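Two-Arm Breakfast Cell, Nerwood Bench: Inspection Checklist
Inspector: Chenxi Du
Date: 30/01/2026
Run counter at start: 341
Result: pass with comments (see items 3, 6, 9 and 11)

Comments are mine. Complaints about the comments go in the log like everything else.

1. E-stop, both buttons. OK. Pressed, arms went limp, reset, pressed again because I don't trust a button that works the first time.

2. Arm base bolts, left and right. OK. Paint marks line up. Somebody has redone the marks in nail polish. Nice shade.

3. Cable slack at the wrists. COMMENT. Run each arm through full wrist roll at low speed and watch the loops. They should follow the joint without pulling tight and without catching on the next link. The right one passes, but grudgingly. Re-dress it before the next long session and leave the ties looser than you think looks tidy.

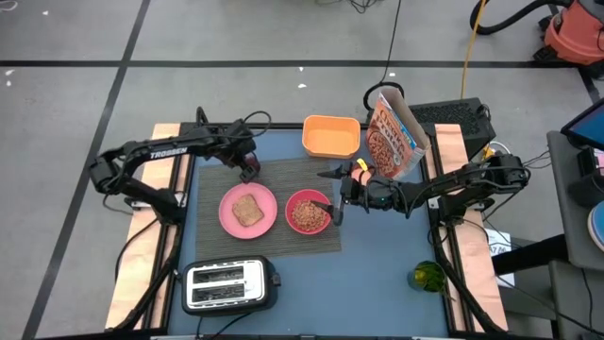 The same goes for anything coming down from overhead. If it can reach an arm, an arm will eventually find it. I have held this opinion since the Lavbridge cell, where a dangling lead got wrapped around an elbow and took a monitor with it.

4. Rail fasteners. OK. Four were a quarter turn shy. They are not shy now.

5. Gripper fingers, wear. OK. The covering still has its texture. Replace when it goes smooth at the tip, or when the toast starts leaving on its own terms.

6. Gripper fingers, crumbs. COMMENT. Cereal dust gets in the slides. Brush first, vacuum second, and never blow it out with compressed air, which only moves breakfast deeper into the machine. I brushed out enough from the left slide to feed a small bird.

7. Force limit on close. OK. Set to 50 percent on both sides. If you raise it for a demo, put it back. Last January it was left at full and we lost a cup.

8. Floor tape. OK. Stand behind it while the arms are live. It applies to visitors, and it applies to people who wrote the software.

9. Wrist camera view. COMMENT. Both finger tips should show, and the bowl should stay in sight during the approach. Wipe the lens with the cloth, not your sleeve. The mount on one side had drifted by a hair, so I snugged it and reran the calibration, 126 poses, roughly one coffee.

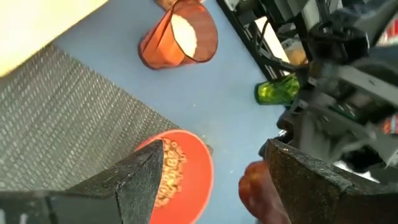
Qiu objects that a hair of drift is within tolerance, that the Ploltbridge procedure only asks for a rerun after the bracket has been taken off, and that I could have spent the time on the cable in item 3. Noted. The procedure also says to inspect "as needed," and I needed to.

10. Toaster. OK. Cord intact. Stays unplugged unless the task sheet calls for heat, and so far no task sheet has.

11. Loose props. COMMENT. Anything that rolls goes back in the bin at the end of a session. Park the arms before you reach in for it. Yes, even for one piece of cereal.

12. Warm-up cycle after service. OK. Ten minutes at low speed, no odd noises apart from the usual one in the right shoulder, which is on file.

Open actions
Right wrist cable: re-dress. Owner: Du.
Spare finger covers: order. Owner: Qiu, who also has the catalog.
Calibration wording in the procedure: under discussion, at length.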